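4.2 Collection sessions

Sessions ran in the robotics club room at Trumside, evenings only, from March. Each station is a table with two hand-held grippers, one per hand, so no arm is needed while recording. Garments came from club members' own drawers. Episodes were logged under the working name Birkix, which stuck. One episode is one garment, from first touch to hands clear. Students worked in pairs, one on the grippers and one calling the start and stop, then swapped. Target was 2000 episodes before the summer, we kept 1596. The rest were thrown out at review, mostly for lost tracking or for a start called too late. Dark cloth was the harder case, both for the people checking the video and for the segmentation step (see 4.4).

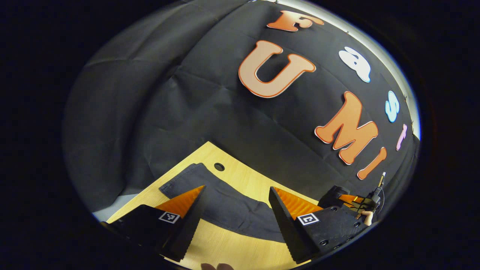
Niamh Keogh

Figure 3. Club station, near gripper open with the grey cloth between its jaws, second gripper to the right. Square markers on the near fingers.

Finger opening is read from the square markers, not from an encoder. Cheap, and easy to mend when a student drops one. Drawback: a fold of cloth that rides up over a marker hides it and the width reading freezes. We fill gaps shorter than six frames by straight line and drop the episode if longer. Of the episodes dropped, 306 went for this reason alone. A second marker on the back of each finger would of helped but we ran out of time to reprint.

The folding task was split by garment. Tops first, then trousers. Denim was added late on because the early policy did well on thin cloth and we wanted something stiffer. Thick seams turned out to matter more than weight: a pinch taken across a seam tends to hold, a pinch taken beside it tends to roll out when the hand turns. Instructions to students were changed to say "pinch on the seam if there is one". This makes the data less varied and we accept that.

Pose tracking used Dusteck, run offline after each session on the club machine. Slow. Usually left overnight. Drift was checked by touching the gripper tips together at the start and end of an episode, students forgot this often in the first week and less so after a note went up on the door. Plain tabletop gives the tracker little to hold on to, so we asked for some background with shapes on it whereever possible. 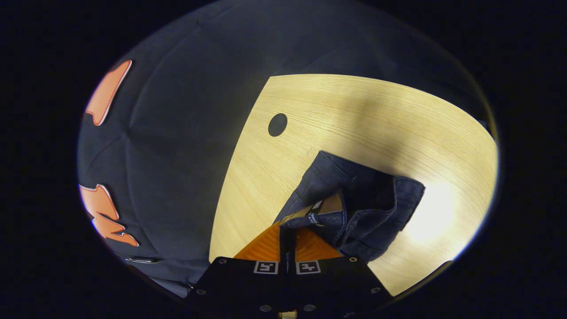

Ó Gríofa asked, when an early draft went round the club, whether the seam rule had not simply taught the policy to look for seams, and whether it would then fail on a jersey with none. Fair point and we have only part of an answer. On the held-out set of 42 garments the failures do lean towards seamless knits, but the knits are also the softest items in the set and the two can't be pulled apart with what we have. A second round without the rule is planned with next year's intake.

Labelling. Each episode gets garment type, hand that moves first, and pass or fail. Pass means folded edges within two fingers' width of each other, judged by eye by the student who was not holding the grippers. Disagreements went to a third person. No finer score was attempted, the first version had a five point scale and no two pairs used it teh same way.

Training split is by garment and not by episode, so no item in the test set was seen in training. Details in 4.3.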